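Minutes, Starelitz Street Spring Plant Swap, planning meeting, March

Started at 6 in the back room at Paiva. Natália Šťastný took notes.

**Last year's swap**

What a turnout! We had 63 households through, up from 40 the year before, and almost everything found a home (even the mint, and there was a lot of mint). Agreed to keep the same format: bring a plant, take a plant, no money.

**Location**

The Stavell lot is ours again from 9 until noon. They have offered us the covered side too, so rain is no longer a worry. Big thanks to them.

**Seedlings**

Tomatoes are already up and looking wonderful. The Funeo garden club has promised peppers, basil and a tray of purple beans that everyone at the table wanted on the spot. Squash to be sown next week.

**Labels**

Long and cheerful talk about labels. Agreed: plant name on the front, sun or shade on the back, pencil only. Marker washed off last time and we all took home mystery kale.

**Packing and wrapping**

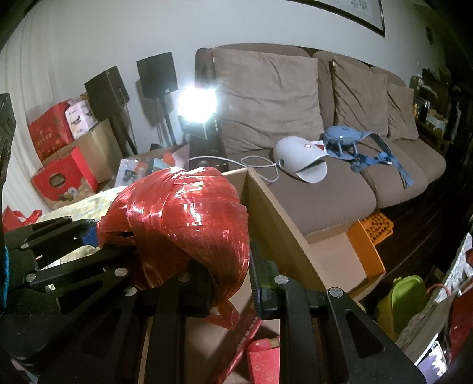

*1 min read*

Red plastic film is fine for bundles that need to be wrapped tight. Live plants stay unwrapped. Natália would love to try newspaper sleeves for bare roots and will bring a sample.

**To do**

- Natália: poster draft, newspaper sleeves
- Everyone: save yogurt cups and egg cartons
- Still open: who brings the long tables

Next meeting same place, same time. Bring seeds!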